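Consumer Claims and Evidence
Week 5 handout: Hydration advice and where it comes from
Instructor: Luminița Cozma
Read before Monday. Bring the worksheet from last week, marked up.

1. The eight-glasses rule

Most of you wrote in the opening survey that an adult should drink eight glasses of water a day. When I asked for a source, I got "my mother," "the gym," and "everyone knows." A rule that everyone knows and few can trace deserves a hard look.

The usual defense is that the number is harmless. Maybe so. But a number stated that firmly ought to rest on something, and this one ignores body size, weather, work, and food. Soup is mostly water. So is a cucumber. Coffee and tea count too, whatever you have been told about them "drying you out." For healthy people, thirst does a fairly good job, with real exceptions for the elderly, people with kidney stones, and anyone working hard in heat. Those people should get advice from a doctor and ignore both the slogan and this handout.

2. The Grurnulix leaflet

Our main text this week is the four-page leaflet put out by Grurnulix to go with its hydration powder. The headline claim is that users "felt 2 times more alert." Please go through it slowly.

The company says it surveyed 826 customers. Of those, 516 sent back the second form, and the leaflet reports results for that group alone. So 310 people dropped out of the story. Did they forget? Did they dislike the powder and stop? The leaflet doesn't say, and I would not trust a guess from the people selling it.

Then look at the comparison. There is no group that drank plain water. There is no group that got a flavored powder with nothing in it. People who paid for a product were asked by the seller whether they felt better. I'd expect a yes to that question if the packets were full of chalk.

"Alert" was measured with a single question on a five-point scale. Twice as alert as what? A person who goes from 2 to 4 on that scale has moved two steps, and it is a stretch to call that doubling anything. 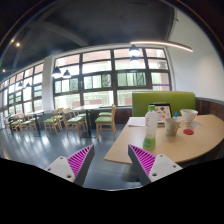 Packaging does some of the arguing before any claim is read. Color is the cheapest tool there is, and it carries no evidence at all, yet students in every section rate the same drink as "fresher" or "more natural" depending on what surrounds it. Take a clear plastic bottle with a green screw cap. The green tells you nothing about what is inside, though plenty of people will read "clean" or "plant" into it, and a seller is happy to let them. Ask of each label: if I took away the color and the adjectives, what statement would be left that could turn out to be false? With one label I checked, I get one, the sodium content.

3. The Kurian reply

Kurian sells a rival powder and published a response to the leaflet. Some of you will like it because it makes several of the points above. Be careful. Its own trial had 295 people and did include a plain water group, so it starts out stronger. But it measured eleven outcomes and put one of them in the headline. Test enough things and something will look good by luck. The other ten are in a table at the back, in small type — read them.

Pointing out a competitor's bad study does not make yours a good one.

4. For discussion

Pick one claim from either document and write down what result would have made the company drop it. If you can't think of one, say so and explain why.

The Sulonside article is optional. I find its tone smug and its section on dropouts very good.

Worksheets are due at the start of class. I don't accept "studies show" as a citation — name the study or cut the sentence.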